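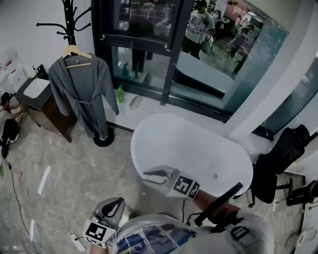 Foto: privat / Forum Skostitz

Anstoß um 12 Uhr bei den Frauen, muss das sein?

32 Kommentare · 2 Mal geteilt

eckfahne_rechts
Hallo zusammen, ich muss das jetzt mal loswerden. Seit Mai stehen unsere Heimspiele auf dem Platz in Drerkudach alle um 12 Uhr im Plan. Mittags! Ich spiele selbst nicht mehr, stehe aber bei jedem Heimspiel an der Bande und merke doch, wie viele inzwischen wegbleiben. Die einen sitzen beim Essen, die anderen haben die Kinder noch beim Turnier. Um 14 Uhr hatten wir immer eine schöne Kulisse, mit Kuchen und allem. Hat da eigentlich irgendwer die Mannschaft gefragt?

grätsche_mit_ansage
Ich spiel in der Mannschaft, also ja, wir wurden gefragt. Zwar erst, als der Plan schon halb fertig war, aber immerhin. Bei uns ist die Meinung gemischt. Ich mag 12 Uhr ganz gern, dann hab ich vom Nachmittag noch was. Unsere Torfrau flucht jedes Mal, die kommt direkt von der Frühschicht und isst ihr Brötchen in der Kabine.

Altherren_Achim_nicht
Versteh die Aufregung nicht. Die Zweite der Männer hat jahrelang mittags gespielt und da hat auch keiner einen Faden aufgemacht. Der Platz ist nun mal nur einmal da.

eckfahne_rechts
Die Zweite hat aber auch nie jemand geguckt, sorry :) Bei den Frauen hatten wir uns das Publikum ja gerade erst aufgebaut. Und die durften letztes Jahr schon auf den Hartplatz ausweichen, als der Rasen neu gemacht wurde.

kabine4
Kleine Korrektur, auf dem Hartplatz waren wir alle, auch die A-Jugend. Sonst bin ich bei dir. Was mich am meisten stört, ist die Anreise der Gäste. Skostitz gegen Cullance, die fahren ja ewig über Land, und dann sollen die um halb elf in der Kabine sitzen? Letztens waren sie so knapp dran, dass wir mit Verspätung angefangen haben und der Schiri richtig sauer war.

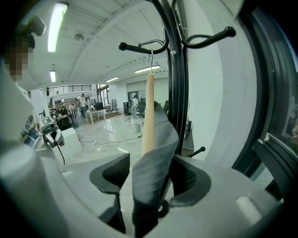 Und danach ging es ja gleich weiter: abpfeifen, runter vom Platz, weil die Männer zum Aufwärmen raus wollten. Auslaufen haben wir dann auf dem Parkplatz gemacht. Schön ist was anderes. Wenn wenigstens 30 Minuten Puffer im Plan stünden, würde ich gar nicht meckern.

grätsche_mit_ansage
Ja, das mit dem Parkplatz war echt daneben. Die Pause zwischen den Spielen ist für mich auch das größere Problem als die Uhrzeit.

flutlicht_fan
Warum nicht abends? Flutlicht haben wir doch, das steht die meiste Zeit nur rum. Beim Derby gegen Gape war es rappelvoll und die Stimmung super, ich krieg heute noch Gänsehaut!!

Altherren_Achim_nicht
Flutlicht kostet Geld. Und wer macht abends den Verkauf? Du?

flutlicht_fan
Wenn ich dafür einen Platz am Grill kriege, gern. Meine das ernst, schreibt mir eine PN.

kabine4
Das merk ich mir! Ich frag nach dem Training mal nach, ob zur Rückrunde wenigstens ein paar Spiele getauscht werden können. Cullance wäre bestimmt dabei, die wollen ja selber später anstoßen.

eckfahne_rechts
Danke dir. Und falls es doch bei mittags bleibt, dann bitte mit Suppe am Stand, Kuchen um die Zeit kauft keiner.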